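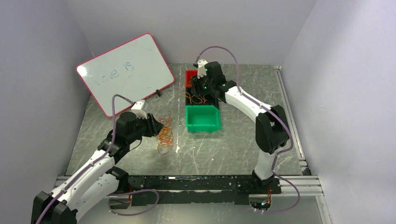 The Giraldo Lecture

5 min read

Published 2/23/19 | Last updated in December

The letter from Elville College said the seventh Giraldo Lecture would be given in the Great Hall at six, and that members of the family were welcome to sit in the front two rows. Ines read it standing at the kitchen counter. In the past there had been enough family to fill one of those rows. This year there was her, and possibly her cousin Tom, who had not answered his phone.

She wrote back to say she would come.

Her father had taught at Elville for thirty-one years. He taught surveying, then when surveying was dropped he taught mathematics to nurses, and when he died the college put his name on a lecture. He would have asked what it cost. Ines had asked, in the first year, and a man from the advancement office told her it cost $1,700, not counting the flowers. In the second year there were no flowers.

She drove up in the afternoon and parked behind the library, where the gum trees had been taken out and replaced with numbered bays. The machine wanted two dollars and her licence plate. A student in a college polo shirt met her at the door of the hall and gave her a sticker that said FAMILY.

"Are you one of the Giraldos?" the student asked.

"I'm his daughter."

"Whose?"

"Mr Giraldo's," Ines said. The student nodded and gave her a program.

The hall held 200 and was a little over half full. She knew the back of the Dean's head and nobody else's. On the stage there was a lectern, a jug of water, and a screen with her father's photograph on it. It was the same photograph as always, the one from his staff card, enlarged until his tie had gone to squares. He had hated that tie. Her mother had bought it at the Metis Street markets for his interview and he wore it on every official occasion afterwards so that she wouldn't think he hated it.

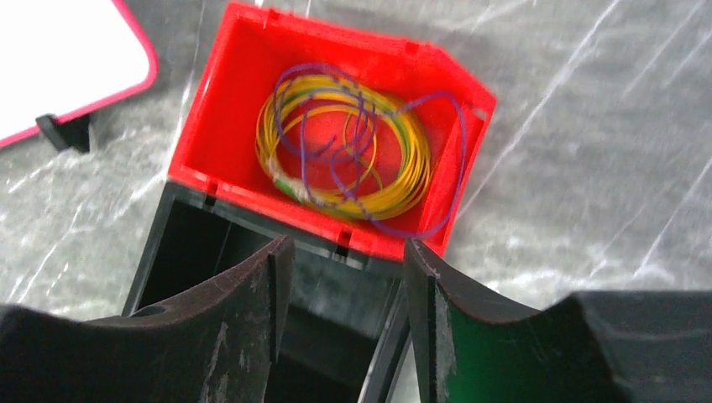 Yaneth Espinoza
Fiction contributor

The Dean spoke first. He thanked the traditional owners, the Chancellor, who was overseas, and the Drerier Foundation, which had taken over paying for the lecture. He said the occasion had become a fixture of the college calendar. He said that Mr Giraldo had been a man of vision.

Ines looked at her program. On the cover it said The Drerier Foundation Giraldo Lecture. Last year it had been The Giraldo Lecture, supported by the Drerier Foundation. She took a pen out of her bag and then put it back.

The speaker was a professor of leadership who had flown in that morning. She was good. She talked for forty minutes without looking down, and she had the room laughing inside the first five. Her subject was the university of tomorrow. She mentioned Ines's father twice, once at the start and once at the end, and the second time she pronounced his name differently from the first. Neither way was how he had said it.

Tom came in during the questions. He sat down beside Ines in his work boots and breathed out.

"What did I miss?" he whispered.

"Tomorrow."

"The bridge was closed. I had to go round by the weir."

A man near the back stood up and held on to the seat in front of him. He was old and had a folded coat over one arm. The student with the microphone went up the aisle to him, but he waved it away.

"I haven't got a question," he said. "I was in Mr Giraldo's class in the evenings. I was a fitter then. I wanted to get my ticket and I couldn't do the trigonometry. He used to take us out on the oval with a stick and a tape and make us measure the goalposts from the other end. We had to do it until we got it right. It was dark half the time. He held the torch."

The Dean smiled and waited for him to sit, but he had not finished.

"We did the flagpole as well," the man said. "And the chimney on the hospital. I got my ticket. That's all I wanted to say."

He sat down. A few people clapped, and then most of them did. The professor of leadership said that was exactly what she had been talking about.

There were sandwiches afterwards in the foyer. Ines was introduced to a woman from the foundation, who told her they had great plans for the lecture. They were thinking of moving it online, where it could reach a thousand people, perhaps more. They were thinking of a podcast.

"Would it still have his name?" Ines asked.

"We're very committed to the legacy," the woman said.

Tom was eating an egg sandwich and reading the honour board. Ines went past him to find the man with the coat. He was already at the door, doing up his buttons, and she had to say excuse me twice before he heard.

"I'm his daughter," she said. "I didn't know about the goalposts."

"Didn't you? It went on for years." He looked at her sticker, then at her. "You'd have been little. He used to go off early if we were quick. He said he had someone to put to bed."

She remembered him coming in late with wet shoes. Her mother would put newspaper down in the hallway and he would stand on it in his socks, telling her the height of something. The water tower, the church. She had thought it was a thing all fathers knew.

"How tall is the flagpole?" she asked.

He told her straight away, in feet.

The three of them walked out together. Tom had taken another sandwich for the road. It was still light, and past the car park the oval was being watered, and at the far end the goalposts had been painted since she was last there. The old man stopped and looked across at them for a while with his hand up against the sun. Then he asked Tom if he had a tape in the ute.

Tom said he did.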